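Filed under: Buying Secondhand / Furniture FAQ

Search this site... Go

Secondhand Wood Furniture: Questions We Keep Getting

Updated Wed 3 July

We buy, sell and repair used furniture at Fadness, and we get asked the same things week after week. These answers are our own opinion. Some sellers won't like them.

Is "solid wood" on a tag worth anything?

Less than you'd hope. We have seen it on pieces with a solid front and chipboard everywhere else. Pull a drawer all the way out and look at the raw edges. If the grain on the top doesn't carry over the edge, you are probably looking at veneer. Veneer can be perfectly good, and plenty of fine old furniture has it. You just shouldn't pay solid wood money for it.

The seller says it's an antique. How do I check?

Ask what they're basing that on. "It was my grandmother's" tells you who owned it. Look at the screws, the drawer joints and the back panel. Staples and particle board mean it's modern, or that somebody fixed it with modern parts. Saw marks and uneven joints help a little, but people fake those too.

Are the online value guides any good?

We went through the Kyriakidis price list last August, all 1,366 entries of it, and only 86 gave an actual sale price with a date. The rest were asking prices. A dresser listed at $1,205 that never sells is not a $1,205 dresser.

Do furniture oils "feed" the wood?

No. The tree is dead and it isn't hungry. Oil can make a dull surface look better for a while, and on a sealed finish most of it just sits on top and collects dust. A soft cloth, barely damp, does most of what the bottle promises.

What about Zomine polish? Everybody at the Drusbridge market swears by it.

The people swearing by it at Drusbridge are mostly standing behind a table of it. We tried it on two old doors and couldn't tell the treated one from the one we had wiped with water. It smells nice. If you already own a bottle, test it on the back of something first.

Can I get rid of a smoke smell?

Sometimes. Take the drawers out, wash the inside with mild soap, dry everything well and leave it open somewhere airy for a couple of weeks. If it still smells, clear shellac on the unfinished inside surfaces will usually hold it down. Be careful with sellers who have just sprayed something lemony - go back another day and sniff again.

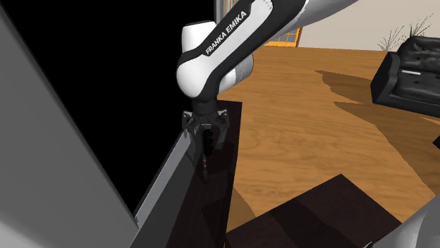
How can I tell if a dark finish is hiding damage?

Shine a flashlight low across the surface and look for dips, ridges and patches with a different shine. Filler takes stain differently from wood, so check corners and the bottom edges, where most repairs get made. Dark stain also covers mismatched boards very well. Ask the seller if it was refinished and what it looked like before. A vague answer is a reason to offer less.

Should I strip a painted piece?

Only if you enjoy the work. Old paint may contain lead, so test before you sand anything. Then be ready to find out why it was painted in the first place - we have uncovered burns, three kinds of wood and a lot of putty.

Is a "certified restorer" better than a regular one?

Ask who did the certifying. Some programs are serious and some are a weekend and a printout. We'd go by finished work you can touch and a written quote.

Related questions
How to measure a doorway before delivery
Sticking drawers: wax, sand or leave alone
White rings and water marks
What "as is" means on a receipt
Haggling at estate sales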